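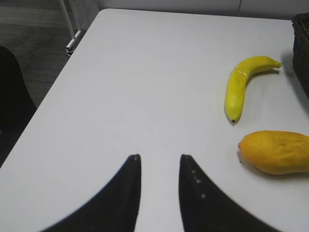 White tabletop, rounded corner.

26 Dec 2025

I have been reading about decluttering again, which I do every year between the holidays, and every year I come away in a worse mood than I went in. This time it was a program called Nundness. You pay 69 dollars and you get a workbook, a set of emails and a private group where people post their before and after shots. The promise is that in 12 days you will own less and feel better. I believe the first half.

I should say that I'm not a hoarder and I'm not against throwing things out. I took two carloads to the donation place in October and I don't miss any of it. What bugs me is the claim that comes attached. The sales page says that "visual noise" keeps your body in a state of stress, and that clearing a surface switches the stress off. There's a little number 2 after the sentence, the kind that's supposed to send you to a footnote. I scrolled to the bottom. There is no footnote. There isn't a number 1 either.

So I went looking for where the idea comes from, and as far as I can tell a lot of it is people repeating each other. One site quotes a newsletter, the newsletter quotes a book, the book says "studies show." Maybe there's good research under all that. I'd be glad to read it. But if I were charging 69 dollars for a thing and had proof that it worked, I'd put the proof right next to the Buy button.

The testimonials don't help. Every one of them was written, by its own account, within a week or so of finishing. Of course people feel good a week after a big clean. I feel good a week after a haircut. Show me the same kitchen a year and a half later, after a flu season and a school year and somebody's new hobby. I looked through the sample posts from the group for anything like that and found one person asking if it was normal to be doing the program for the third time. The replies were very warm. They told her the third time is when it really sinks in.

If you have to buy the cure three times I start to wonder about the cure.

Then there's the stuff. I don't know how a movement about owning less ended up with a shop, but it did. Nundness sends you over to Bodix, which sells storage boxes, and the boxes are nice looking, and they come in sizes that fit inside other sizes. A full pantry set with the lids and the labels ran me up to 300 dollars in the cart before I closed the tab. That was for holding rice and pasta, both of which arrive at my house already in a container. And you can't mix in boxes from another brand, because the lids don't line up. I know this because it says so on the page, as if it were a feature.

I did once fall for this myself, so take my tone with that in mind. A few years ago I bought a desk organizer from Sirko with a slot for everything. Mail slot, pen slot, a slot for a phone I no longer have. For a month or so I used it the way the picture on the box wanted me to. After that it was where old batteries went. I still have the batteries. The organizer itself went out in October with the other things, and the pens live in a mug now, and I can find one when I need one, mostly.

The part of the workbook I could read for free (the first chapter) asks you to hold each item and decide if it belongs to "the person you are becoming." I don't know who that is. I know who's using the can opener. A lot of what's in my house is boring and gets used twice a year, like the roasting rack and the good scissors and the extension cord that reaches the porch. None of it says a thing about me. If I let it go I'd have to buy it again in November, and I'd be annoyed at the person I was becoming.

What does seem to work, for me anyway, is dull. I don't buy much. When a drawer won't close I take things out until it will. I've got a bag hanging inside the closet door, and when I put on a shirt and take it right back off, the shirt goes in the bag. There is no day one or day 12.

A reader wrote in after my post on the Palaniappan planner to say I'm too hard on these things, and that a system can help a person get started even if the science is thin. Fair enough. If you bought the program and your counters are clear and you're happy, I'm not going to argue with your counters. I'd just like to hear from you again next winter.

I did sign up for the free emails, by the way. I've had four of them so far, and I've been trying to unsubscribe since the second.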